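Skititz Quay Apartments
Progress report to the lender, period ending December
Prepared by Ute Frerichs, project office, for Hannelore Voß

1. Status

The conversion of the former grain store at Skititz into 56 flats remains within the approved budget. Blocks A and B are structurally complete. Block C is at second fix on the lower floors and at first fix above. The programme shows a slippage of 10 working days against the baseline, all of it in Block C, and arises from the late delivery of the lift guide rails. Thiele, the main contractor, has resequenced the corridor ceilings so that the delay does not carry over into the external works.

2. Sales and reservations

18 reservations are now held, each with a signed agreement and a deposit in the client account. Most are for two-bedroom flats on the river side. The one-bedroom flats facing the yard have drawn viewings but few commitments, and the agent, Maëlys Collet, has asked for the asking prices on that side to be reviewed before the spring release. No change has been made to the price list in this period.

Two reservations lapsed when the buyers could not show proof of funds by the agreed date. Both flats have gone back on the list.

3. Building works

Windows are in throughout Blocks A and B. Water testing of the river elevation found leaks at four heads on the third floor. The sealant was cut out and replaced, and the retest was passed. The balcony balustrades are fixed on all floors of Block A. Those for Block B are on site and stored under cover.

The snag list for Block A stood at 121 items when it was issued. Most are decoration and door adjustment. Items touching fire stopping are being closed first, and Lutz Ruppert signs each of these off in person.

4. Furnished lettings

Under the loan terms, part of Block A is to be let furnished on completion. Fellik holds the furnishing contract. Bedroom and living room pieces are being checked against the schedule before they are allotted to flats, and marked paintwork is recorded on the room sheet. Curtains and blinds are not yet ordered - the final window sizes were released only after the retest. 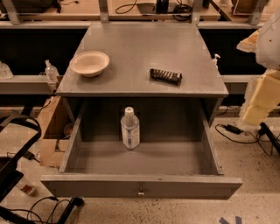
5. Costs and drawdown

Spending in the period was in line with the forecast. The contingency has been used for the sealant repairs and for extra drainage at the yard gate. Ingeborg Görtz has certified the latest valuation, and the drawdown request is attached with her certificate. The service charge estimate from Celance, the managing agent, is still in draft and leaves out lift maintenance.

6. Risks

Lift commissioning remains the main risk to handover of Block C. The permanent electricity supply is the second: the network operator has accepted the application but has not confirmed a connection date.

7. Decisions requested

Approval of the drawdown request.
Consent to review the prices of the yard-side flats.
Agreement to hold the next site meeting on a Monday, when the lift installer can attend.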